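Gill Street-Following Set, data card

Contents of this file: what the set is, how it was gathered, how it is split, baseline results, known problems, terms of use.

1. Summary

Gill is a collection of forward-looking colour images recorded by a small wheeled delivery robot in low-traffic residential streets. It was put together at the Serkmont lab to test whether a heading estimator can hold a course on block paving, where there are no painted lane lines and the surface has a strong repeating pattern of its own. The labels were made with our annotation tool, Zikska. The robot platform is called Unness and is documented in its own repository.

The set holds 966 labelled images. Each has one heading label and one free-space mask. There is no depth, no lidar and no GPS track in this release.

2. Why block paving

Our earlier heading estimator was trained on asphalt with kerbs and centre lines. On herringbone paving it tended to lock onto the diagonal joints close to the robot and report a turn on a straight street. The method tested with Gill, which we call far-band weighting, gives less weight to the lower part of the image, where individual blocks are resolved, and more to the middle distance, where the joints blur together and the kerbs and walls carry the direction. The weighting is learned per row, with a smoothness penalty between neighbouring rows. Nothing else in the network was changed.

3. Sample images

Both samples come from the same street and are stored in the train folder. They are at full size and have not been colour corrected. 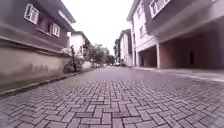
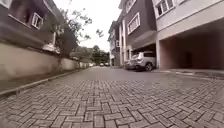

Figure 1. Two samples from one herringbone-paved street, with a boundary wall on the left and open ground-level parking on the right. Parked vehicles appear far down the street in both; the silver-white SUV under the brown townhouse is in the second only.

4. Labels

Heading is given in degrees relative to the street direction, positive to the right. Annotators placed a single vanishing point in Zikska and the tool converted it using the camera calibration. Where trees or a bend hid the end of the street, the point was placed by extending both kerb lines.

The free-space mask covers the paved street surface only. The following rules were applied:

Raised footpaths are outside the mask, even where the robot could climb the kerb.
Open carports are outside the mask, whether or not a car is parked in them.
Dark patches on the paving are inside the mask. We did not try to label them as water or wear.
Distant parked vehicles are cut out of the mask only if they are taller than 2 pixels.

Each image was labelled once and checked by a second annotator. Disagreements on heading were resolved by redoing the label from scratch, not by averaging.

5. Splits

Train and validation images are drawn from the same streets. The test split contains 400 images, all from streets that don't appear in the other two. Please keep it that way. Neighbouring images on one street share the same walls and buildings, and a random split will give you a flattering number that means very little.

Split files are plain text with one image name per line. Street IDs are in streets.csv.

6. Baseline results

We trained the asphalt estimator and the far-band version for 60 epochs each, using the same seed and the same augmentation. On the test split, far-band weighting had the lower median heading error and produced fewer false turns on straight paving. The gain was largest on streets with a long unbroken wall or kerb on at least one side. Where both sides were broken up by driveways the two versions were close.

Far-band weighting was worse at short range. When the street ended at a gate or T-junction within a few metres, the informative part of the image moved down into the rows the method discounts. We haven't fixed this. A version that switches weighting on estimated free distance is in the experiments folder, but it was not tuned and shouldn't be cited as a result.

Free-space scores didn't differ enough between the two versions to report a winner. Per-image outputs are in the results folder for anyone who wants to check.

7. Known problems

The lower corners of some images are soft, which affects the nearest pavers most. We left these images in.

Bright overcast skies are often close to clipping. If your method uses rooflines, check exposure first.

Night and heavy rain are not covered. Neither is snow, so the set is a poor guide to winter operation.

The camera sits low. Models trained here did not transfer well to a car-height camera in our hands, and we'd suggest retraining the row weights at the very least.

8. Terms and changes

Free for research and teaching. Number plates and faces were blurred before release; if you find one we missed, open an issue with the image name and we will replace the file.

The September release corrected swapped heading signs in the validation split. If your validation errors look mirrored, you have the old copy.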